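Wikitgate > Household > Cleaning and Tidying > Waste-paper bin

Waste-paper bin

Reading time: 4 minutes

A waste-paper bin (also wastebasket, paper basket or, in many homes, just "the bin") is a small open container kept indoors for light, dry rubbish. It is usually found beside a desk, in a bedroom or in the corner of a hallway, and it differs from the kitchen bin in that it seldom has a lid or a pedal and is not meant for food. Its contents are mostly paper: envelopes, tissues, receipts, failed drawings and all the other odds and ends that a household produces in the course of an ordinary day.

Form and materials

The oldest household examples were woven from willow or cane, and the name "basket" has clung on long after most of them stopped being baskets at all. Metal bins became common in offices, where they were valued for being hard to set alight, and moulded plastic followed and has more or less taken over in the home. A typical plastic bin is round and a little narrower at the foot than at the mouth, so that empty ones can be stacked inside each other in the shop. Many have a separate rim, a thick ring that presses down over the top and gives the hands something comfortable to hold.

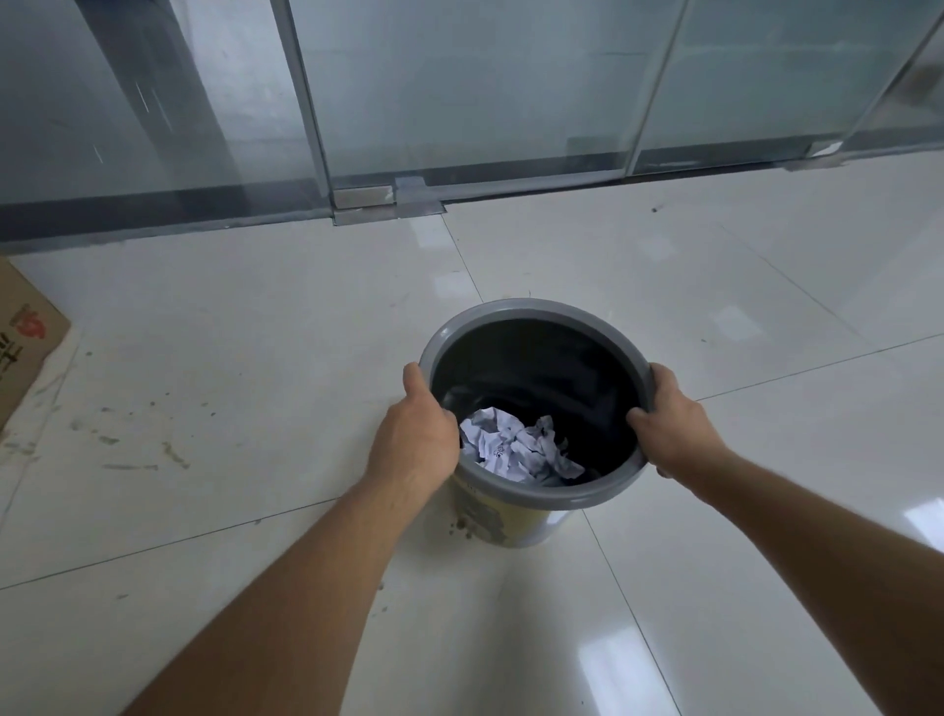 A round plastic bin with a grey rim and black liner, held by both sides of the rim.

The rim has a second duty, and a very welcome one to anybody who has watched a bag slither down inside the bin at the first handful of rubbish. The liner is opened out, its edge is folded over the wall, and the ring is pushed down on top to trap it. Writers on housekeeping do not all agree about whether a paper bin needs a liner in the first place. Donal Mac Carthaigh, in his fond and rambling household manual The Flakari Book of Rooms, calls it "a raincoat for a thing that never goes out", though he goes on to admit that he uses one himself in the bathroom.

Decoration

Because it stands in full view, the waste-paper bin has long been treated as a small piece of furniture. Painted flowers, hunting prints and maps were all popular at one time or another, and bins for children's rooms very often carry animals. Bears are a great favourite, and a cartoon bear on a pale yellow ground is a cheerful thing to find beside a bed or a little desk. The printing does wear, particularly where the bin is rubbed by passing feet or wiped with anything gritty – a soft damp cloth is kinder.

Use and tidying

Paper that has been crumpled takes up far more room than paper laid flat, and a bin can look full when there is really very little in it. It is also rather springy stuff. A loosely bunched tissue will roll off a full bin, and a ball of paper thrown from a chair is as likely to finish on the floor as in the bag, which is why the tidying of a room so often begins with a little gathering-up around the bin.

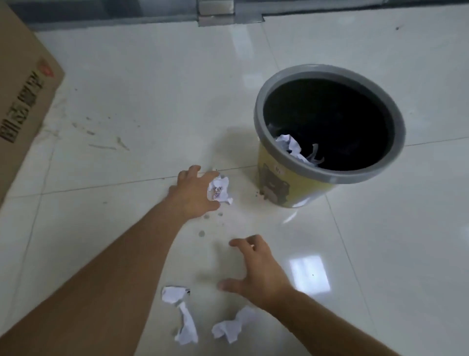
The usual advice is to pick up the larger pieces by hand before any sweeping is done, as paper tends to catch in the bristles and get pushed about with the dust. On smooth tiles this is quick work. Crumbs of dry dirt can be swept up afterwards, and scuffs left until last, when the floor is washed. Faisal Rind, whose column on small domestic jobs has been reprinted more than once, recommends moving the bin well out of the way at that point and wiping its underside too, where a surprising ring of grime may be waiting.

Emptying is a matter of habit. Some households do it daily and others wait for collection day, and a bin that holds nothing but clean, dry paper can often be tipped straight into the recycling, liner and all other rubbish kept out of it. Used tissues should go with the general waste.

Related articles

Bin liner
Dustpan and brush
Floor tiles, care of
Pedal bin
Waste sorting at home
Willow basketry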